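Notes for Jondport talk, Wed 27 March

Slot is 30 min, talk for 27, leave the rest for questions. Slow down at the start!!

Open with the boring question. Where do the examples come from? Everyone asks about the model, hardly anyone asks who sat there moving bricks all afternoon.

Skorik setup, keep it quick. Two arms, one table, brown paper, toy bricks. Paper kills the glare off the white tabletop. Cheap, replace when it gets too creased.

What counts as one example: bricks go down, operator drives both arms, recording stops, operator marks it keep or toss. Marking happens right away. We tried doing it at the end of the day at Fudby and people coudn't remember why they'd tossed anything.

Next 2 slides, say "bricks and grippers, same table" and let them look. 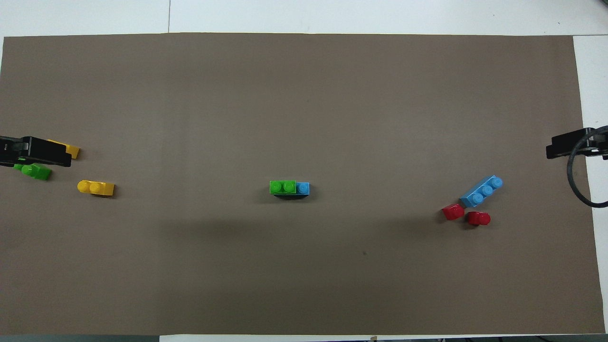
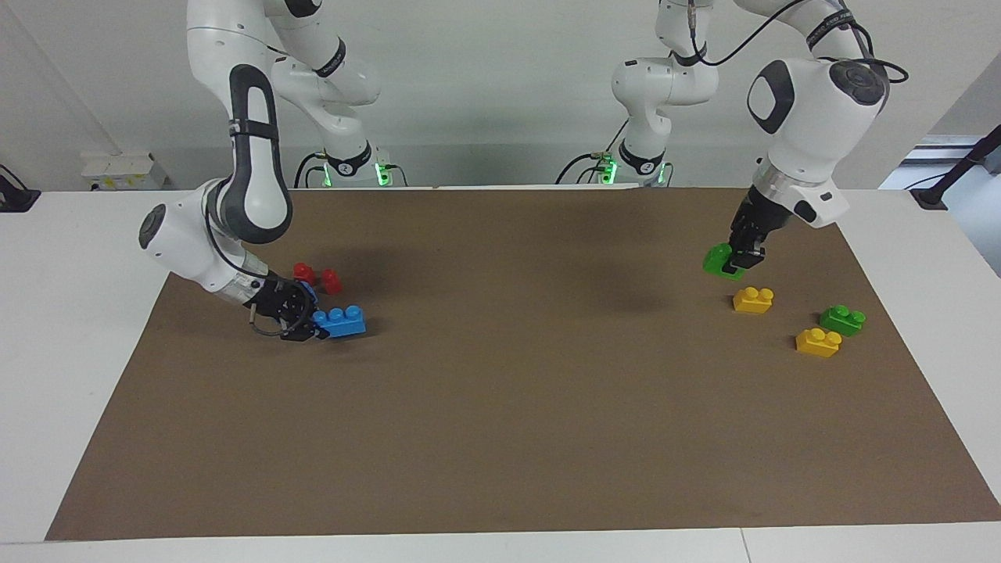 Layout point. If the bricks start in the same spots every time the policy learns the spots. Move them. Rotate them. Put some close together so a finger has to squeeze in. Operators hate this, do it anyway.

Bad grasps. Keep the ones where the operator recovers! Toss the ones where they give up. Big argument with the Sundqvist people over this, they toss both. Their call, but our arms got stuck a lot less once we kept recoveries in. (don't go on about it, 1 min max)

Operators get tired. After 3 sessions in a row the motions get jerky and you can see it in the joint plots. Swap people out. Also jerky = toss, even if the brick ended up where it should.

Camera views: head view and fixed view, need both. Check the clocks match before you start, not after. Lost a whole morning to that one.

If time: show the keep/toss screen. If no time skip strait to the April plan. More brick shapes, new operators, same table.

Questions likely: why not simulation? Say we do use it, for reach checks. Contact is where it falls down for us.

Water on the lectern. Adapter for the projector is in the side pocket.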